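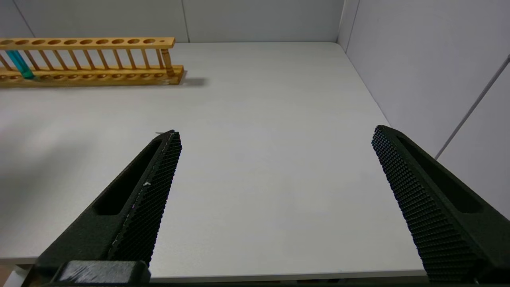
Photo: Prostness project group, wrist camera view

Can a gripper do the small jobs? Final report, Prostness project

1. Background

The question set for this project was whether a two-finger gripper can take over the small, dull chores of a home or a shop stockroom: putting things back where they belong, emptying a drying rack, filling a display. Most of these come down to picking up a light object and placing it in a space only slightly larger than the object. We used test tubes and a wooden rack as a stand-in. The tolerances are similar to those of a cutlery drainer or a spice shelf, and the parts are cheap to replace.

2. Equipment

The arm and controller were on loan from the Burent teaching lab. The fingers are black, with a slot along the outer face and a studded pattern on the gripping side. Two other finger sets were considered and dropped. The flat pads supplied with the arm let the tube rotate during transport, and the Camau soft fingers were too wide to fit between neighbouring tubes.

All work took place on a white table with plain, light grey walls behind it and to the right. The rack has a top rail with round holes and a base with matching shallow recesses, so a tube has to pass through the first and settle in the second. The hole at the right-hand end is smaller than the others and was left out of the trials.

3. Method

Each trial consisted of one removal and one return. We ran 1,000 trials over 3 weeks in February, using 4 start positions for the rack. Grip force was held constant within a session. A trial counted as failed if the tube was dropped, if it missed the recess, or if the rack moved far enough to need resetting by hand.

4. Results

Removal was reliable. Return was not — most failures came in the last few centimetres, when the tube had passed the rail but was leaning and came down on the edge of the recess. A wrist camera gives a good view of the rail and a poor one of the base once the fingers are close. Adding a short pause and a second image before release helped, at the cost of 7 seconds per cycle.

Rack position mattered more than expected. With the rack set well to the left, the approach angle was shallow and the fingers sometimes touched the rail first.

5. Discussion

On this evidence the machine could do the job unattended only if the rack were fixed to the table. Few kitchens or shops are arranged that way. The Kristiansen method of guiding the final descent by contact force was not tried, as our wrist sensor was too noisy, and it would be the first thing to add.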